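Zustier Surfaces Customer Support
Request: Dull patches and streaking on tabletop, black marbled finish
Product line: Flotden
Category: Care and maintenance
Priority: Normal
Opened by: Noémi Sipos
Assigned to: Ernő Medve
Status: Closed, resolved with customer

Initial report (9:16 a.m.)

The customer reports that a Flotden tabletop in the black marbled finish has developed dull patches along the right-hand side. The patches are visible when the light comes from a low angle and are difficult to find from directly above. The customer states that the top has been wiped daily with a damp cloth and, twice a week, with Zoradley all-purpose spray. No heat damage or scratching is reported. The customer asks whether the finish is defective and whether the top can be exchanged under warranty.

Response, E. Medve (10:40 a.m.)

Thank you for contacting Zustier Surfaces. Before a warranty claim can be considered, we must establish whether the patches are in the finish or on top of it. Please carry out the following and report the result.

1. Clear the affected area and wipe it with a cloth dampened in plain warm water.
2. Dry the area at once with a second, clean cloth.
3. Look across the surface toward a window or lamp.
4. Rub one patch with a dry fingertip and note whether it smears.

Please do not use any spray, polish or scouring pad until this check is complete.

Customer reply (11:50 a.m.)

Steps completed. The patches became fainter after drying but returned within the hour. One of them smeared under the finger. The center of the top is clear. The customer adds that the spray is applied straight to the surface and left for a few minutes before wiping, and that the cloths used are washed at 80 degrees with the household towels.

Response, E. Medve (1:07 p.m.)

A patch that smears is a deposit on the surface, and the finish underneath is normally sound. Two probable sources were identified from the information supplied: cleaner left to dry in place, and fabric softener carried over from the wash. Darker finishes show both more readily than light ones. We recommend the following treatment.

1. Mix one teaspoon of mild dish soap into a quart of warm water.
2. Wash the full top, working from back to front. Treating single patches will leave a visible border.
3. Rinse twice with plain water, changing the water between rinses.
4. Dry with a soft cloth that has been washed without softener.
5. Leave the top uncovered for 7 hours.

Customer follow-up, next day

The customer confirms that the treatment was carried out on the full top. Most of the patches are gone. A narrow streak remains along the right edge, where the top meets the metal rail. The customer asks whether the rail should be removed.

Response, E. Medve

The rail should stay in place. Water collects along this joint and dries there, leaving a line that a flat cloth does not reach. Please fold the cloth over a plastic card, dampen the folded edge, and draw it along the joint in one direction. Repeat with a dry fold. A cotton swab may be used in the corners.

The exchange request has been noted but is not supported by the findings so far. The file was reviewed by our finish technician at the Kerekes service center, who agreed that no defect is indicated.

Customer follow-up

The streak has cleared after two passes. The customer withdraws the exchange request and asks for written guidance on routine care. Care sheet 16 was sent by e-mail, together with a recommendation to limit the spray to marks that plain water does not remove, and to apply it to the cloth.
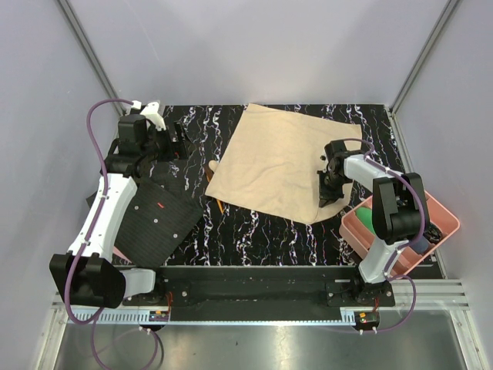 Closing note for the record: routine care of the Flotden top consists of a damp wipe followed immediately by a dry one, and no polish is required. On a black ground with white, gray and purple veining, a faint film can be mistaken for part of the pattern, and the check should always be made against the light. A plain beige cloth, such as the one on this top, is suitable provided it is soft and has been washed without softener. The rail along the right edge should be dried last, using the folded-edge method given in this ticket. If the dull patches return after correct washing and rinsing, the customer may reopen the request within 50 days by replying to the closing e-mail. Ticket closed by E. Medve.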